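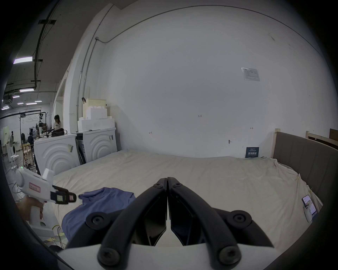

What happens to job grades when garment handlers start recording folding work with hand-held grippers?

dockside_lee

The grade usually stays put until someone rewrites the job description, so ask for the rewrite before the recording work becomes routine.

I went through this at a linen and garment contractor in Retley. The work is easy to describe: you hold the gripper, pick up a shirt, lay it flat or fold it, put it down, reset, and go again. Management will say it is the same handling work with a tool in the hand. On paper that is correct. In practice three things changed for us.

First, pace. A person folding by hand sets a rhythm and drifts in and out of it. With the grippers each attempt is a separate unit with a start and a stop, and it gets logged. Our target was 243 attempts per shift. The average in the first month was 211, and the gap was treated as a performance problem until a supervisor tried a full shift herself.

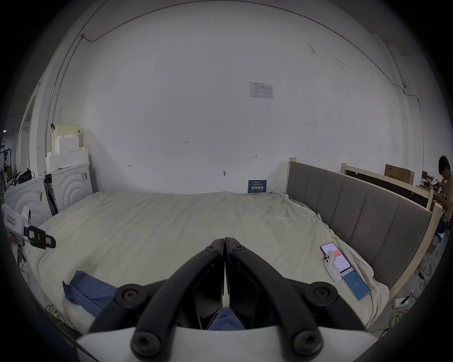
Second, the meaning of a mistake. On the folding line a dropped sleeve cost you a few seconds. In recording work a dropped sleeve can be worth keeping, depending on what the people downstream want, and the operator often is not told which. Get this in writing. We had two weeks of attempts thrown out over a rule about regrasping that had never reached the floor.

Third, wrists. The load is light but it sits out in front of you, and the trigger finger does the same motion all day. We moved to 47 minutes on and a short break, with a change of hands where the person could manage it. Complaints went down. I do not have proper numbers beyond that.

On pay: our grade went up one step, on the argument that operators were judging the quality of each attempt as well as performing it. That argument worked because the job description mentioned quality checks. If yours does not, add it.

One more item - ask what happens to the folding line once the automated station is running. At our site the answer was reassignment to inspection and exceptions, meaning anything the machine rejects. Inspection turned out to be harder work than folding, since the easy garments were gone from the mix.

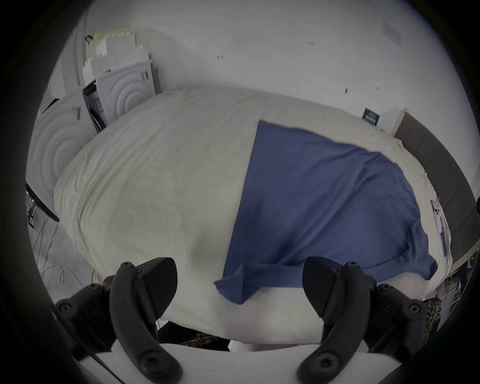
foldline_b

Mostly agree with the above, except on logging. At the Jaramillo site the attempt counts were kept by station with no operator ID attached, and it made a large difference to how people worked. Nobody rushed the resets. The count per station was posted every Thursday and that was all management saw.

If your employer says the ID is needed to trace bad recordings, a session code does the same job. It can be matched to a person when there is a real fault and left alone otherwise. Ours was kept by the shift lead.

I would also check who trains new people. We were each expected to bring on five starters with no allowance in the target. A trainer standing next to a starter is not producing attempts, so either the target drops or the training gets skipped.

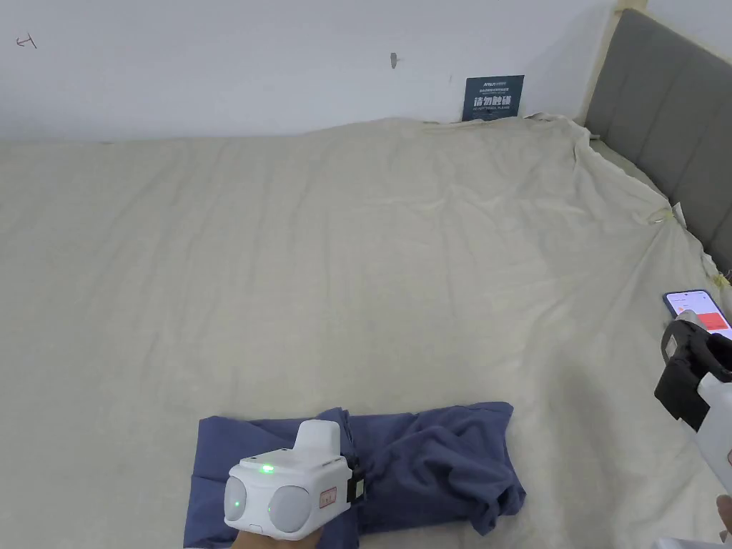
zornpress

At Zornimden we got no regrade at all. They called it a temporary assignment and kept extending it. Check your contract for how long an assignment can run before it counts as a new role. Ours had a limit and we missed it.

Also ask for a table at the right height. Leaning over a low surface all day got to my back well before the gripper bothered my hand.

dockside_lee

Good point on temporary assignments. Ours was called a pilot at first, with no end date. We asked for one in November and the regrade talks started the same week.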